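Gripper fingers for cloth and small counter items: wrap the stock ones or buy soft ones?

Posted by Moataz Bennani, Wed 22 July
4 answers to this topic hidden, 3 shown
Shares: 20

I'm comparing two setups for a countertop tidying task and would like to hear from people who have done something similar. The arm stays the same in both. What changes is the fingers and, to some extent, the controller.

Setup one is the Usitz parallel gripper with the stock hard fingers. Setup two is the same gripper with the fingers wrapped and a band of tape to hold the wrap in place. I also have a quote for a pair of Flendine soft fingers but have not ordered them.

The counter has two round metal inserts with chrome faucets behind them, and towels and cloths on the right side. 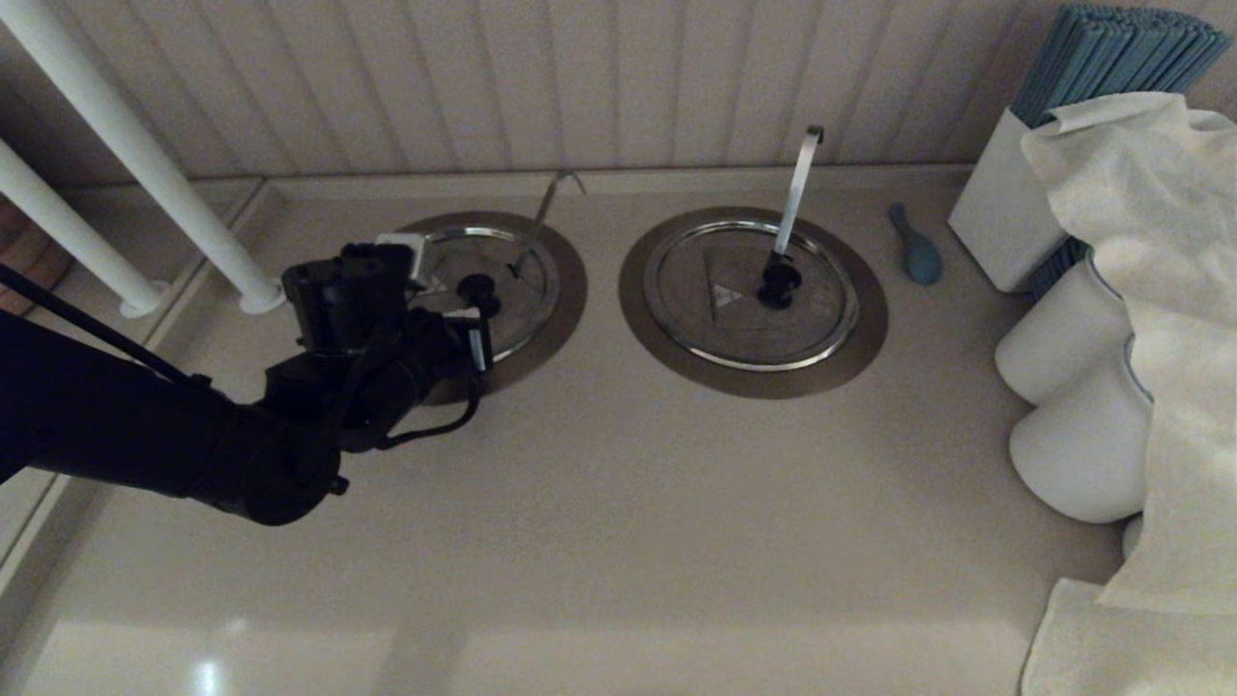
The arm comes in from the left, so anything on the far right is a long reach. At that distance the wrist has very little room to rotate, and most of my failed grasps are there. I ran 730 attempts with the stock fingers and 719 with the wrapped ones, split between cloth and rigid items. On rigid items I can't separate the two. On cloth the wrapped fingers do better on a thick fold and worse on a single layer. With a single layer they tend to close on top of the cloth and slide off.

Other details that may matter:
The gripper force is at the default. I tried lowering it in May and went back.
The head camera picks the grasp point. The wrist camera is only used for the last part of the approach.
The controller is a Bosar. I can borrow a Filali for a week if somebody thinks it's worth the trouble.

My questions are whether the wrap is the problem or the approach is, and whether soft fingers would fix the single layer case.

3 comments

Answer 1
Score: 20

I would look at the approach first. A wrapped finger has a thicker end, and if you come straight down on a flat layer it presses the cloth against the counter and there is nothing between the fingers to close on. Hard fingers with a narrow end get away with this more often.

What worked for me was going for an edge or a raised fold and coming in at a low angle. Let the head camera choose the general area, then have the wrist camera look for the edge before you close. With gauze or any loose weave, the edge is usually easy to find if the background is plain.
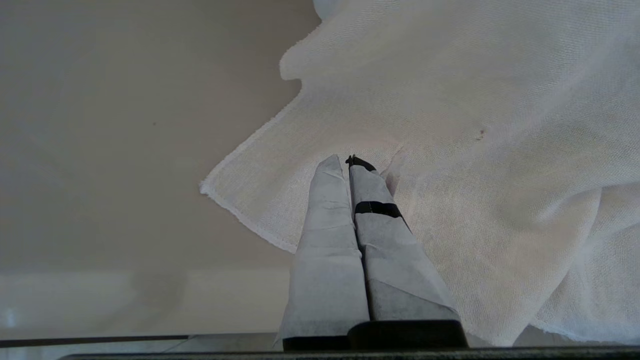
Put one finger in front of the edge and the other on the cloth side, then move in a little before closing. Ten millimeters was enough with my fingers, yours may need more. If you close first and then move, you push the cloth away and have to start over.

Also leave the hard tip exposed on one finger if you can. A fully covered tip rounds off the contact and you lose the thin layers. I tape below the tip and never over it. Check the tape at the start of each session, as the wrap creeps up the finger after a lot of closing and you get a loose bit at the end that ruins your numbers.

I can't say much about the Flendine fingers. I used a different soft pair and they were good on towels and poor on anything thin. They also needed a new calibration for the finger width, and I lost a day to that.

2 comments
"Do you lower the force for the edge grasp?" No, same force. I slow the closing speed to half.

Answer 2
Score: 3

Get the Filali. I had a Bosar and it was laggy.

Answer 3
Score: 7

I disagree with the answer above about switching controllers. If you change the controller and the fingers in the same week you won't know which one helped. Keep the Bosar until the finger question is settled, then borrow the other one.

On your numbers, 730 and 719 are close enough to compare, but you should split them by reach as well as by item. You say most failures are on the far right. If more of your cloth attempts were over there, part of what you are blaming on the wrap is the arm running out of room. I had the same thing in a set of 858 grasps. Once I sorted them by distance from the base, the difference between finger types was much smaller than I had thought.

An easy test is to move one cloth over to the left, close to the base, and run both finger types there with nothing else changed. If the wrapped fingers still slide off a single layer, it's the fingers or the approach. Then try the edge grasp from answer 1 before you spend money on soft ones.

Moving the base is another option if the mount allows it.

1 comment
Moataz Bennani: Base is fixed for now. I'll do the left side test first and post the split by reach.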